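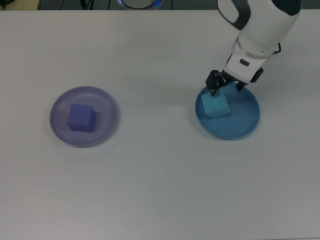 4. Recording demonstrations: the two-dish task

This section covers recording examples with the Ollow arm and the Flurcombe recorder software. It assumes the arm is mounted, the head camera is aligned (section 3), and the gripper has been zeroed since the last power-up.

The task uses two shallow round dishes, lavender on the left and blue on the right, and two cubes, one blue-violet and one light cyan. Each episode is one pick and one place. The cyan cube is the one the arm handles in set A. The blue-violet cube stays in the lavender dish for all of set A and is only moved in set B.

4.1 Before you start

1. Clear the white tabletop of everything except the dishes and cubes. Wipe it with a dry cloth. Do not use spray cleaner, as streaks show up in the recordings.

2. Put the dishes on the left and right halves of the table with open surface between them. They should not touch.

3. Put the blue-violet cube in the lavender dish, clear of the rim.

4. Put the cyan cube in the blue dish. Turn it a little between episodes so the policy does not learn a single angle.

5. Open the live view and check that both dishes are fully in view. The arm may cover part of the blue dish's rim when it is over the cube. This is normal and does not need correcting.

6. Set the room lights and leave them alone for the rest of the session. Close the blinds if direct sun reaches the table.

Note: A strip of background past the back edge of the table is fine. You do not need to mask it, but try not to rearrange things back there halfway through a set.

4.2 Recording an episode

1. Press Home and wait for the status line to read READY.

2. Choose the task label from the list. Labels are case-sensitive when exported, so pick from the list and do not type your own.

3. Press the left foot pedal to start recording. The software waits 800 milliseconds before the first saved sample. Hold still until you hear the tone.

4. Bring the gripper down over the cyan cube at a steady speed, one finger on each side.

5. Stop with the fingertips above the dish floor. Close the gripper until the force reading levels off.

6. Lift straight up until the cube is clear of the rim, then move across to the target.

7. Lower, open, and raise the arm before you go back to Home.

8. Press the left pedal again to stop. Mark the episode Keep or Discard. If you are unsure, choose Review.

CAUTION: Do not drive the fingertips into a dish. Contact with the dish floor can bend the finger mounts, and a dish that slides under load will spoil the episode in any case.

CAUTION: Keep hands out of the work area while the pedal light is green. To reposition a cube, stop the recording first and wait for the light to turn amber.

4.3 What to keep

Keep episodes with small corrections. A short pause over the cube, or a second try at lining up the fingers, is useful to the model and should stay in.

Discard an episode if:

- the cube was dropped outside a dish
- a hand or sleeve came into view
- the gripper closed on the rim
- the wrong label was selected and you noticed after stopping (relabeling is possible, see 6.2, but recording again is quicker)

A failed grasp followed by a good one can be kept with the label "retry". Do not mix these into the main set.

4.4 How many to record

Record 200 kept episodes for set A before training for the first time. After 3 failed grasps in a row, stop and repeat the gripper zero check. Drift in the zero is the usual cause - worn finger pads are the next thing to look at.

If more than one person is operating, split the episodes evenly and fill in the operator field. Dudek, the training package, can balance by operator but only if the field is not blank.

4.5 Saving and transfer

1. Select Close Set. The recorder checks each episode for missing samples.

2. If you see error 844, the camera and arm clocks have drifted apart. Restart the recorder, run Sync, and record one test episode before going on. Episodes already saved are not affected.

3. Copy the set to the Coltitz storage unit with Transfer. Leave the recorder open until the progress bar clears.

4. Play back a few episodes from the copy, including the last one, before deleting anything from the recorder.

Set B uses the same layout with the blue-violet cube as the one to pick up. Go to section 5.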